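Vondgate Robotics Club, shared notebook
October, started writing at 4:40 pm
Entry by Tymofii

Picking up where the last entry left off, which was me complaining about the jaw linkage. The linkage is better! I took the whole hand tool apart at lunch, cleaned the old grease out of the pivots, and put it back together with the thinner washers Yuto found in the drawer under the laser cutter. It opens and closes without that little hitch at the halfway point now, and I must have sat there squeezing it for ten minutes like it was a stress toy. If you go looking for the thinner washers, I put the rest of them in a film can on my shelf, please don't pour them back in with the others.

For anyone reading who missed the planning meeting: our entry for the Tidville student showcase is called Kerna, and the idea is that we teach it to clear a table by showing it. We hold the gripper ourselves, do the job by hand, and the camera on the tool records what the jaws see. Those recordings are what the model learns from. We agreed to start with one object and one motion, which is picking up a kitchen sponge and setting it down on the other side of the table, and only when that works do we get to argue about cups. (I know we are already arguing about cups.)

This afternoon's goal was a decent batch of sponge approaches. The rule I set for myself was jaws fully open at the start, sponge well away from the fingers, pause, then move in at one steady speed and close. I had been rushing the start on earlier tries, and when I went back through them on the big monitor you could hardly tell where an attempt began. A pause feels silly while you are doing it, standing there holding a gripper over a table and counting under your breath, but it makes trimming the clips so much easier later.

I got through 31 attempts before my wrist gave out. Of those I am keeping 26 and throwing out 5. Two of the bad ones were me closing too early and pushing the sponge along the table, one was a sneeze, and the other two had my sleeve hanging down across the view for most of the motion. Roll up your sleeves, everybody. I am going to write that on the whiteboard too.

Starting position, jaws open, sponge up at the far left:

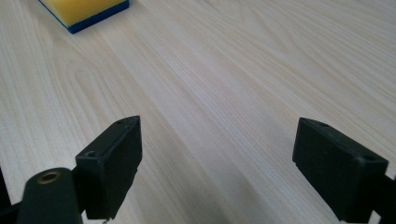
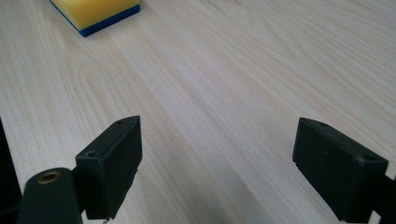 Yuto Nomura read the draft of this over my shoulder and asked me to put his objection in writing, so in it goes. He thinks a single kind of start is going to bite us. If every recording begins with the jaws coming at the sponge from the same side, he says, the model will learn the side and not the sponge, and the first time a judge puts the thing down somewhere else Kerna will sail off to where the sponge used to be and close on nothing. He wants us to move the sponge between every single attempt and keep a list of where it has been, and he wants at least a few attempts where the first grab misses on purpose and the person recovers, so that the model sees what getting out of trouble looks like. He also says I hold my breath during the approach and that he can tell from how stiff the motion is. I am leaving that in for fairness.

I think he is right about most of it, and I was a bit grumpy for a few minutes and then came around. My one worry is the missed grabs. If we mix those in too early I am afraid we will teach it to miss, and with as few recordings as we have, a handful of odd ones would count for a lot. What I suggested, and what we more or less shook hands on, is that we do the moving around first, with clean grabs only, and add the recoveries once the plain version works on the arm. Yuto is going to make a paper grid we can look at beside the table while we work, so we can call out a square before each attempt. I asked him not to tape anything onto the tabletop itself, because then the tape will be in every clip and we will be back to the same problem wearing a different hat.

The model side, briefly. The last training run used the older recordings and stopped at step 946 when the computer in the corner went to sleep. I have changed the power settings, and I have changed them for every account this time, including the guest one. The checkpoint from before the stop loads fine, so we can use it for a comparison, but I don't want anyone reading much into how it behaves. It was trained on my rushed starts and it hesitates in exactly the places I did, which was a humbling thing to watch.

Hardware notes while I still remember them. The finger screws should be snug and no more than that. I overtightened one back in September and stripped the hole, and printing a new finger took the whole evening and most of a spool. Use the short driver with the green handle, the long one gives you too much leverage. The camera cable needs a better path than the one it has now, which is mostly hope and a twist tie. I would love for somebody to print a small clip for it. The Hayashi folder on the shared drive has the jaw drawings in it, and the version with the latest date is the one to measure from, even though the file name says old.

To do before next session, in no order at all:
Yuto: paper grid, and a page in this notebook for the sponge positions.
Me: trim the 26 keepers and copy them to the shared drive and the backup drive.
Anyone with a free half hour: the cable clip.
Anyone going past the supply closet: more thin washers, same size as the ones in the film can.
Everyone: try five attempts each, even if you have never held the tool. We want more than one person's hands in this, and I would much prefer to find out now that it only understands mine.

One more thing and then I am going home. I tried a couple of approaches left-handed at the very end, after I had stopped logging, and they were slower and wobblier but kind of nice to look at afterward. I didn't save them. Next time I will leave the recording on and put them in their own folder.

Lights off at 6:15, tool is on its charger, key is back on the hook.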